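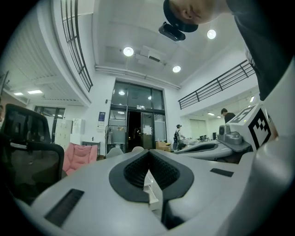 Booster Club Notes: Getting Ready for the Season

Well, friends, it's that time again, and I don't know where the summer went. The Tipoki High girls' cross country team has been out running since seven in the morning most days, and if you live anywhere along the river road you've probably had to slow down for them (thank you for doing that, by the way, and for the honks, which they love). Coach Delwyn Whitcombe tells me this is the biggest group she's had since she came over from the middle school, and she's already fretting over where to put everybody on the bus.

Most of our top runners are back. Esperanza Quintana is a senior now, if you can believe it, and she spent June and July putting in the miles. By the end of July her training log stood at 452, every one of them written in pencil in a spiral notebook that has been rained on more than once. She was eleventh at the regional meet last fall and missed going on to state by a single place, and I still get a lump in my throat thinking about how she stayed at the finish to cheer in the rest of the girls. She'll tell you she isn't thinking about it. Her mother will tell you different!

The home meet will be on the new course this year, out at Zernov Park. Those of you who remember the old one, with that awful stretch behind the feed store where everyone turned an ankle, will be glad to hear we've seen the last of it. The new route goes twice around the pond, up the hill by the picnic shelter, and finishes on the flat grass where the fair used to park cars. Shayne Ruddock mowed it twice in August and walked it with the measuring wheel, then went back and walked it again when he didn't like the number he got. The hill is steeper than it looks from the road. I tried it at a brisk walk and had to sit down at the top for a while.

Now, about money, and I'll be quick. The spaghetti supper brought in 745 dollars after we paid for the sauce and the bread, and the girls need 800 for the new warm-up jackets, so we are this close. If you meant to come and couldn't, an envelope dropped at the school office with "cross country" written on the front will find its way to me. Jackets are green again. I know some of you were hoping for the gray.

We could use more help on meet day too. Beryl Pilkington has the sign-up sheet for course marshals, and she'd like 10 people to stand at the turns and point. You don't have to know a thing about running. Bring a chair and a hat, and be there by eight. Parking is on the north side only, please, and leave room for the buses to swing around.

One last thing: somebody left a very nice blue casserole dish at the supper. It's on my kitchen counter, washed, and I'd love to get it home to you.

See you at the pond,
Maxine Lockyer

We use cookies to improve your visit to this site. By continuing to browse, you agree to our use of cookies. Accept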